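Chapter 6

Looking After a Linkage Gripper

In this chapter
Why grippers go out of true
Bushings, pins and the play between them
Setting finger alignment
Cables and where they fail
Soft goods as a test of your work
Keeping a service card

6.1 The gripper nobody had touched

Every workshop has a gripper that nobody has touched. It was fine in April. It has been fine ever since, according to everyone who uses it, and the only reason it is on your bench is that it has started dropping things.

The one that opens this chapter came off a pair of hand-held units at the Brirnstead training shop, where it had been used daily by people who all, to a person, had left it exactly as they found it. One fastener was missing. Another had been replaced with a longer one, which rubbed a neat bright crescent into the arm beside it every time the jaws closed. The unit had been closed and opened in that condition for long enough that the crescent had become a groove, and the groove had been entered on the service card as "normal marking."

Students tend to expect that maintenance begins with something breaking. Most of it begins with something drifting. A linkage gripper is a handful of arms and a handful of pivots, and each pivot has a little clearance in it because a joint with no clearance is called a bracket. Wear adds to that clearance slowly. The fingers still close. They just close a bit to one side, or a bit late, or with the tips meeting before the faces do, and the operator adjusts without noticing. Operators are wonderfully adaptable. It is one of the main obstacles to finding a fault.

6.2 Where the play lives

Start with the bushings. In the type of gripper used throughout this chapter, the pivots run in brass bushings pressed into the arms. Brass is softer than a steel pin, and it is meant to be. The bushing wears so that the pin won't, and a bushing is cheap and easy to push out. A worn pin and a ruined arm are neither.

To check for play, hold the body still and move one fingertip sideways with light pressure. Then do the other. You are feeling for a small dead zone before the arm begins to resist. Compare left with right before you compare either with the manual. If one side is noticeably looser, work back along that side, one pivot at a time, holding everything upstream of the joint you are testing. It is dull work and there is no quick way through it, although each year somebody in the class finds one and has to be shown where the pieces went.

Do not oil first. Oil fills clearance, and a well-oiled worn joint can feel like a sound one for most of an afternoon. Check dry, write down what you found, and then lubricate if the bushing type calls for it. Some don't.

6.3 A note on the Marchand method

Older technicians may tell you to squeeze the jaws on a strip of paper and tug. This is known in our shop as the Marchand method, after the company whose service sheets recommended it, and it is perfectly good for finding out whether a gripper can hold a strip of paper. It says less about alignment than its admirers claim. A pair of fingers that meets only at one corner will hold paper with great conviction.

A better test uses something thin, slippery and badly behaved. Film is ideal. Hélène Desjardins, who ran the bench at Wivthorpe before she took over the course there, kept a drawer of plastic bags for the purpose and defended it against every attempt to tidy the room. Her procedure was to pinch the gathered end of a bag, let the rest hang, and move the tool about at working speed. If the fingers are parallel, the bag stays put. If they aren't, it creeps out on the side with the gap, and now you know which side to look at. 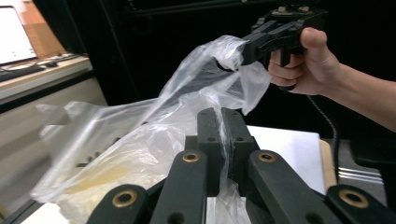
Repeat the test with the pinch taken at the fingertips, and again farther back. A gripper that holds well at the back and poorly at the tips usually has play in the pivots. One that does the reverse more often has a bent arm, and no amount of new brass will straighten it.

When you are working with a pair, run the same bag through both. Differences between two tools of the same design are easier to feel than any error in one of them alone, and they have the further advantage of starting arguments, during which people often admit to things.

6.4 The cable, which is never the problem

It is the problem fairly often. Coiled cable survives a great deal, but the straight inch or two where it leaves the body does not, especially when the tool is carried by it. Flex that section gently while watching the signal. The Cletov logbook, reprinted as Appendix B, covers 136 service visits, and you will see how many of its entries read "no fault found" until someone finally wrote down "cable."

Check the strain relief before replacing anything inside the housing. Then check that the coil hangs clear of the arms through the full travel of the jaws, with the tool held the way people hold it and not the way it lies on a bench.

Before you go on

Read the service card for a gripper in your own shop. Find the last entry that records a measurement – as opposed to an opinion – and bring it to the first session. Section 6.5 begins with removing a bushing, and you will need the 2 mm drift from your kit, a soft-jawed vise and a tray with sides.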